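Tablecloth

A tablecloth is a piece of cloth laid over a table, either to protect the top, to dress it up for a meal or an occasion, or simply to give people a pleasant surface to sit down to. Almost every household has owned one at some time or other, even if it only comes out of the drawer for holidays. White, off-white and cream are the old favorites, and plain cloths in these shades are found on dining tables, display tables and work tables alike.
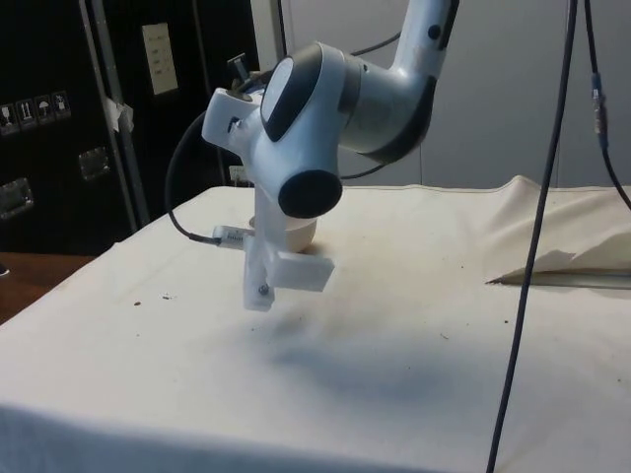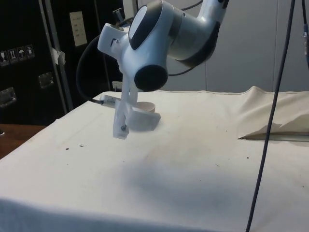 A table covered with a plain off-white cloth

The word is generally used for a cloth that covers the whole top and hangs down a little on each side. Smaller pieces have their own names. A runner is a long, narrow strip laid down the middle of the table, a topper is a square set over a larger cloth (often at an angle, so that the corners fall between the corners of the table), and a place mat serves a single diner. A thick layer underneath, usually felt or brushed cotton, is called a silence cloth or table pad. It softens the clatter of plates, keeps the good cloth from slipping, and saves the finish of the table from hot dishes – a quiet helper that most guests never notice.

Materials

Linen is the traditional choice for formal tables. It is strong, it takes a crisp fold, and it grows softer with years of washing, so that a well-kept old linen cloth is often nicer to handle than a new one. Its great drawback is that it wrinkles if you so much as look at it. Cotton is cheaper, easier to iron and comes in every color and print imaginable. Polyester and cotton-polyester blends are common in restaurants and rental halls, where a cloth has to be washed again and again and still look fresh. Vinyl and oilcloth can be wiped clean with a sponge and are much loved in kitchens with small children.

Damask deserves a word of its own. It is a way of weaving more than a material, and the pattern shows through the play of light on the threads, even when the whole cloth is a single color. Flowers, leaves and scrolls are the usual designs.

Size and drop

The part of the cloth that hangs over the edge is called the drop. For everyday meals a short drop of 6 to 8 inches is comfortable, while formal dinners call for something longer, and buffet tables are often covered right down to the floor. To find the right size, measure the length and width of the table, decide on the drop, and add twice the drop to each measurement. For a round table, add twice the drop to the diameter. Anyone buying a cloth for a table with leaves should measure with the leaves in, and it does no harm to write the numbers on a slip of paper and keep it with the linens!

Local traditions

Customs around the tablecloth differ a good deal from one town to the next. In Grostden, the parish inventory of 1622 lists five "board clothes" among the goods of the inn, set down alongside the pewter, which gives some idea of how they were valued. The weavers there favored a heavy, slightly yellowish cloth that was never fully bleached, and the shade is still known locally as Grostden white.

Tatenbridge was better known for its hems. Brides there were expected to finish at least one cloth by hand, with a drawn-thread border, and these were handed down in families until the stitching gave out (and then, very often, cut up for napkins). The town museum holds 273 of them, and puts a selection on view every February, when the fair for household linens is held in the old market building.

In Cuautle, cloths are brighter, with embroidered birds and vines worked in wool around the edges and the middle left plain for the dishes. The women's sewing cooperative at Prornport, started in 2000, makes cloths from leftover sailcloth, which are stiff at first but wear wonderfully well outdoors.

Care

Most cotton and linen cloths can be machine washed in warm water. Stains should be dealt with as early as possible: cold water for wine, juice and coffee, a little dish soap for gravy and butter. Candle wax is best left to harden, lifted off with a dull knife, and then pressed with a warm iron between sheets of plain paper, changing the paper as it soaks up what is left. Linen irons most easily while it is still damp.

Long storage is hard on the folds. Cloths that are kept for special occasions can be rolled around a cardboard tube covered in acid-free tissue, or else taken out now and then and folded along different lines. Starch should be washed out first, as it can attract insects and may yellow with time – something many people discover only when they open grandmother's chest.

See also: Napkin, Table runner, Damask, Oilcloth, Place mat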